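Subject: Re: [Pikcombe sellers] Pulling my ads in-house, where do I start?
From: Shinji Katayama
Date: 23 October 2022

Hi all,

Sorry for the long one, but I've been meaning to answer this since it landed, and then I kept reading the replies and getting more opinions (never a good sign for my word count!).

> I've been paying an agency to run my ads since May and I'm
> thinking of taking it all back. I sell one online workshop at
> $149 and a membership at $71 a quarter. My list is small but
> they open things. Everyone says ads first, list second. Is that
> really right? And how much should I be spending while I learn?
> I don't want to burn through everything I've saved up.

Okay so, first thing. I did the agency route too, with Serkesix, and they were perfectly nice people, and I learned almost nothing because I never looked inside the account. I got a PDF every month with green arrows on it and I paid the invoice. When I finally logged in myself I found one ad doing nearly all the work and a whole pile of others nibbling at the budget. I'd like to blame them for that, but the login had been sitting in my inbox the whole time. 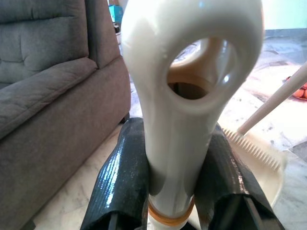
So before you cancel anything, get admin access to your own ad account. And I mean the account in your name, with your card on it. If the agency built the account under their own business, ask for an export of everything: the ads, the audiences, the results by week. Do it while you're still a paying customer. It took me three emails to get mine and I was being very polite.

Next, the list question. I'm going to disagree with "ads first" for somebody in your spot. You said they open things! That's gold! I have 2000 people on mine and my last workshop sold more seats from five emails than from every ad I ran that month. The emails weren't fancy either. One was basically me complaining about a sales page I'd rewritten four times, with a link at the bottom.

What I'd do in your shoes is sell the workshop to the list once, with no ads at all, and keep every reply. People will tell you why they bought and why they didn't, in their own words, and those words are your ad copy. My best headline ever was lifted almost straight out of a reply from a woman who said she was "tired of guessing on Sundays." (I asked her first. She was tickled.)

Then turn on ads, small. I know the big spenders on this list will say you can't learn anything on a small budget, and they have a point if you're testing a dozen things. So don't test a dozen things. Run two ads to one page and leave them alone for two weeks. Leaving them alone is the hard part, at least for me. I used to go in every morning and fiddle, and every time I fiddled I muddied whatever I was trying to find out.

On tracking: I used Vusix for a while and dropped it, mostly because I was looking at the dashboard instead of writing. Now I have a spreadsheet with five columns. Date, spend, clicks, signups, sales. I fill it in by hand with my coffee. It's ugly and I love it. Somebody upthread recommended Ngau for the email side and I can't comment, I've only ever seen the demo, but the demo looked fine.

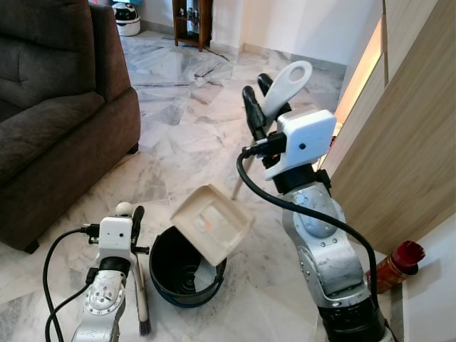 How much should I spend per day while I'm learning?
Pick a total you could lose without it hurting, then divide it by the number of days you plan to run. For me that was $5 a day at the start, and I didn't raise it until the workshop had paid back what I'd spent.

One more thing on the membership, since you mentioned it sort of in passing. I wouldn't advertise it at all yet. Asking a stranger to sign up for a recurring charge is a big ask, and a $149 workshop is already plenty for somebody who's just met you. Offer the membership on the thank-you page and again a week after the workshop, while they're still pleased with themselves. Mine converts far better there than it ever did from a cold ad, and I spent a silly amount of money finding that out.

Oh, and check the notice period on your agency contract. Mine renewed itself and I paid for an extra month of green arrows.

I've got my spreadsheet and the workshop emails in a folder if anybody wants to copy them. Write me off-list so we don't clog everyone's inbox. And if you do get that account export, I'm happy to look through it with you, I kind of enjoy that stuff now.

Shinji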